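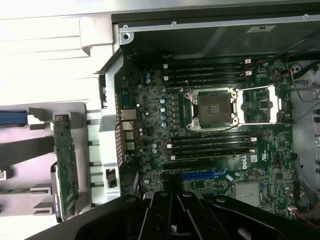 Fig. 1. Dell workstation board in its chassis, socket open, both memory banks empty.

Workshop Notes 8: Socket and Memory, Bare Board

Hardware Refurbishment, evening group. Notes by Montserrat Arrieta. Issued February 7, 2023.

Read these before you come in. They replace the old sheet, which told you to "inspect the board carefully" and left it there. I have never met anyone who thought they were inspecting a board carelessly.

1. What is on the bench

You will be working on a workstation laid on its side with the motherboard left in the chassis. Some of you will want to take the board out straight away. Please don't. The guides say it gives better access, and it does, but it also means undoing every screw and front-panel lead to look at parts you can already reach. In my experience more boards in this room have been hurt by being lifted out than by anything that was wrong with them to begin with.

Find the processor socket first and work outwards from it. On this board the memory is split into two banks of four slots, one bank on either side of the socket. If you learned on an ordinary desktop, where the slots usually all sit together, this will look odd. It is a common enough layout on workstations. The short idea behind it is that the tracks between processor and memory are kept short and similar in length. You will read longer explanations involving airflow, and some of them may be right, but I have yet to see one that came with a measurement.

2. The socket

With the load plate flipped open and no processor fitted, the contacts are exposed. Everything else on the board will forgive a clumsy finger to some degree. The contacts won't.

Look before you touch anything. Use the desk lamp, held low and to one side, and move the lamp and not your head. A good field of contacts gives an even shine that shifts all together as the light moves. A bent one breaks the pattern. Then do it again from a second side, at a right angle to the first. Cauã Araújo ran this test with the October group and had them write down what they saw from one side only, then from two. Several people changed their answer. I would call that a reason to look twice and nothing grander, as it was one board and one evening.

On straightening bent contacts: there are a great many videos of people doing this with a needle or the tip of a mechanical pencil. You are watching the ones that worked. The people who snapped a contact did not, on the whole, upload it. If you find a bent one, write down where it is (count rows from the corner mark) and call me over.

On cleaning: leave it alone unless there is something there to clean. A blast from a can of air held upright and well back is enough for dust. No cotton buds, ever. They shed, and the fibres catch.

Socket covers go back on whenever you are not working on the socket. I know the cover is a nuisance. If there isn't one with your board, take one from the tray by the door.

3. The memory slots

Each slot has a white latch tab at the end. Before fitting anything, open the latches and look down into the slot with the lamp. You want to see clean contacts on both walls and nothing lying along the bottom. Old machines collect all sorts down there.

Modules go in by the notch. The notch is off centre so that the module only fits one way round, and people still manage to force them. If it doesn't drop into place with the latches open, stop pushing and turn it round. If it still doesn't, you have the wrong kind of module, and no amount of thumb will fix that.

Which slot comes first? You will be told "the one nearest the processor", "the one furthest from the processor", "the coloured ones" and "it makes no difference". Each of those is true of some board somewhere. The only answer I'll accept in your log is the one in the service manual for the model in front of you, with the page number. A forum post is not a service manual, even a confident one.

Do not fit all eight modules on the first power-up. Fit one, see that the machine starts, then add to it. It is slower. It also means that when something fails you know which thing it was.

4. The rest of the board

Voltage regulation. In Fig. 1 this is the cluster to the left of the socket and the upper memory bank: light blue capacitors standing in a column, and dark inductor blocks in a row. More blue capacitors are dotted about near the rear ports. Look for raised tops, staining at the base, or a part leaning away from its neighbours.

A word against the old sheet here. It claimed you could "tell a healthy capacitor at a glance". You can tell a burst one at a glance. A capacitor can look perfect and be well out of its rating, so what you write in the log is "no visible damage" and never "good". I will cross out "good".

Rear connectors. Blue serial connector, network port, stack of USB ports. Check the USB ports for bent tongues and the serial connector for pins. People ask why anyone still tests the serial port. The answer is that we have had buyers who wanted one for older equipment, and it takes a minute.

Expansion slots. There is a blue one below the lower memory bank, with a black one just above it. Do not read anything into the colour until you have looked it up. Makers use colour to mark slots in whatever way suits them, and a rule learned on one make will let you down on the next.

5. Products you will be told to buy

Skukau contact spray. Somebody brings a tin every term. The label promises restored conductivity. We tried it on memory slots from two scrap boards and the faulty one stayed faulty. It smells strongly and leaves a film. Not to be used on the socket.

Benlow anti-static mat. Fine. So is the cheaper one. What matters is that the lead is clipped to something, and when I walk round the benches I look at the lead first.

Pellegrini thermal paste. Also fine. The comparison chart going round the group has no source, no room temperature and no mention of how many times each paste was applied. I'm not saying it's wrong. I'm saying you can't tell from that chart.

Tralon memory tester. Useful, with limits. It will catch a dead module. It reads a module on its own, away from the board, so it can tell you nothing about the slot. A pass on the Tralon followed by a failure in the machine is a result, and it belongs in the log.

6. Your log

One page per board. Put down the model, the service tag, the state of the socket as seen from two sides, each slot by its printed label, and anything you could not check. That last line must not be blank. Nobody has ever checked everything.

Use the label printed on the board for each slot. "Top bank, second one down" depends on which way up you were standing, and I have had two logs for one machine that disagreed for exactly this reason.

If you don't know, write "don't know". I mark that higher than a guess that happens to be right.

7. For next time

Bring your log and a part number for a module you believe will work in this board, with the place you found that information. Be ready to defend the source. Cauã will be taking the other side, and he has been told to be difficult.

There is a 120-page service manual in the shared folder. You need the memory chapter and the board diagram. The reading list also has the refurbishers' survey with the failure figures in it, 2,704 machines received and 2,337 passed on. Before you quote it, have a look at how it defines "passed on". I could not find a definition, and a machine that left the building is not the same as a machine that worked.

Questions to me before the session, please, so I have time to look them up.

M. Arrieta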